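Speaker notes: "Our open day at Gramness, and what people asked"
Slot: straight after the tea break. Leave time for questions!

OPENING
Hello everyone, thanks for coming back in (I know the biscuits were good). I'm going to talk about the open day we ran in October at our workshop in Gramness. It's a talk about visitors more than robots, so if you came for the control theory, sorry, that's the next speaker.

Quick hands up: who has ever run a demo for the public? And who had it go wrong? Right. Keep your hands up, you're my people.

[Pause, let them laugh or not.]

THE NUMBERS
We put out 60 chairs. We had 177 people through the door, most of them before lunch. I was still looking for an extension lead when the first lot came in. Say sorry again to the Karau team, who gave up their room so we could have a second entrance.

THE TABLE
We had three stations. Usta was the sorting one, Heo was the one the children could steer, and then there was the two-arm table, which I looked after, so that's the one you're hearing about. I'd expected people to walk straight past it to get to Heo. They didn't! They came in close and stayed there, and I think it's the small parts that do it. Big arms, little fiddly bits of metal.

[Click]
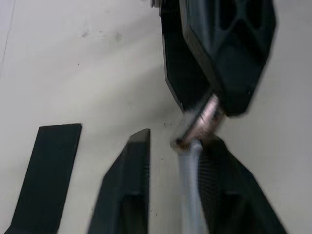
Close work at the two-arm table: a short metal cylinder in the jaws, with a pale blue tube running from it.

Leave this one up for a bit. I love how near you get to the fingers. Point out the fine bumpy grip on the right-hand one. I had a whole speech ready for visitors about grip surfaces and friction, and I gave it twice before I gave up. What they wanted to know was "does it know how hard it's squeezing?", and that's a much better question than anything in my speech.

Other things I got asked, over and over:
- Is it thinking?
- How much does it cost?
- Can it do the washing up?
- What happens if it drops it? (Answer: I pick it up.)

If there's time, tell the story about the boy who asked whether the arms were friends. I said they were colleagues. His gran said that was a bit sad.

STEPPING BACK
[Click]

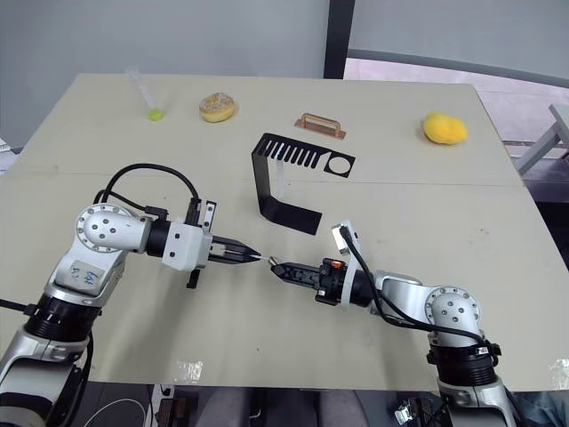

Both arms over the table, grippers almost tip to tip. Doughnut at the back.

Yes, that's a doughnut. Wait for it, somebody always says something. Then bring them back to the middle, where the two grippers nearly meet. For visitors this was the bit that made sense of the rest. One arm on its own looks like factory kit, but put two facing each other and people start reading it as a pair of hands. I heard a lot of "oh, it's passing it over" from folk who'd never seen a robot before.

WHAT I'D CHANGE
Signs. We printed 900 leaflets and not one decent sign for the loos.

Talk less. My best half hour was when I'd lost my voice.

Also, book the bigger car park. We've been told to plan for 3,000 next year if we join up with the town fair, and I'm still deciding whether that's exciting or awful.

QUESTIONS
If it goes quiet, ask them what they'd put on the table. Mugs on the desk at the front, please, we have to give them back by five.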